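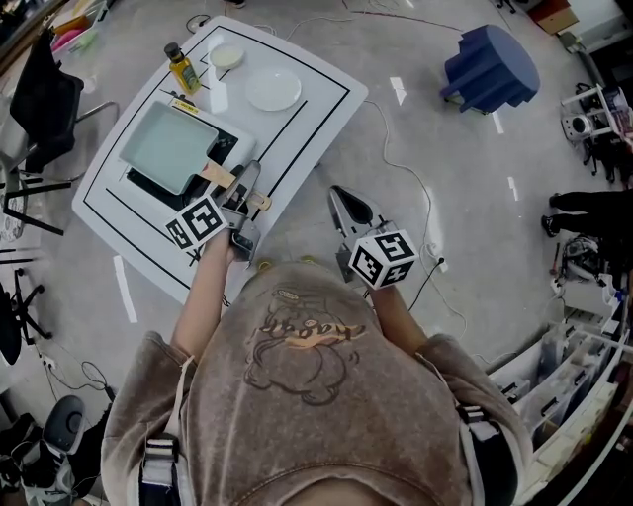
*Figure 1. Rectangular frying pan, pale green with a wooden handle.*

## 3. Method

Rolled omelettes were made to the Bredberg recipe, with the salt left out. Each batch used 12 g of grated hard cheese, added either before the first fold or after the last. Hob power was set to 1000 W throughout.

## 4. Results

Cheese added early browned at the edges and stuck twice. Late cheese stayed soft – the tasting panel preferred it, though Annick Hiebert marked it down for greasiness. Oregano made no clear difference in either set.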